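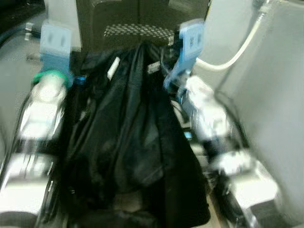
Storkthorpe open day: two arms and a pile of clothes

8/23/21

Hatberg opened its Storkthorpe unit to visitors again, and I went mainly for the garment handling cell. Cloth is the part of automation I know least about. I have spent most of my working life on rigid parts, where you know the shape before you pick it up and it is still that shape when you put it down.

The cell is called Drastow. It has two arms working over a shared area, and the demonstration job was to take a garment from a heap, hold it up between the arms, find two usable edges and lay it flat for folding. Shahnaz Pramanik ran the session and took questions throughout, which made it longer than the timetable said and a good deal more useful.

The order of work is simple enough on paper. One arm takes hold of the cloth wherever it can and lifts. Gravity does the first part of the sorting, so that the lowest point of the hanging cloth is usually a corner, a cuff or a hem. The second arm takes that point, the first lets go, and the process repeats until the software is satisfied with what it is holding. They allow 4 regrasps. After that the item goes back on the heap and the cycle starts again.

Dark clothes are the hard case. Pramanik put this down to contrast: a fold in black cloth and the shadow beside it come out at nearly the same value, so the edge finder has little to work with. A sheen on the fabric helps in places and misleads in others, as the highlight moves when the cloth swings. Sewn-in labels were more of a nuisance than I had expected. A small white tag on a black garment is the strongest feature in view, and an early version of the software kept treating it as a corner.

Swing is the other problem. After a lift the arms wait for the cloth to settle before the next grasp is planned. The wait was fixed at 3 seconds until June, and is now cut short when the motion drops below a threshold. I asked whether they had tried planning on the moving cloth. They have, and it was worse.

The figure given for a complete cycle was 76 seconds per garment, heap to flat. That is slow next to a person, and no claim was made otherwise. I would have liked it split by fabric and colour. The handout has only the average, over a mix that it does not define.

Questions from the floor were mostly about grip force and safety. Mine was about wear on the cables, which flex on every regrasp. They are inspected on a schedule and replaced on condition, and I could not get a number of hours.

The other thing I saw was the Uchida line, a conventional packing station with 5 positions. It ran without a stop while I was there and I have nothing to add on it.

Practical notes for the next one: the car park is small, sign-in is at the rear door, and the talk is hard to hear from the back of the group. Handouts are on paper only. I have asked for the fabric breakdown and will put it up here if it arrives.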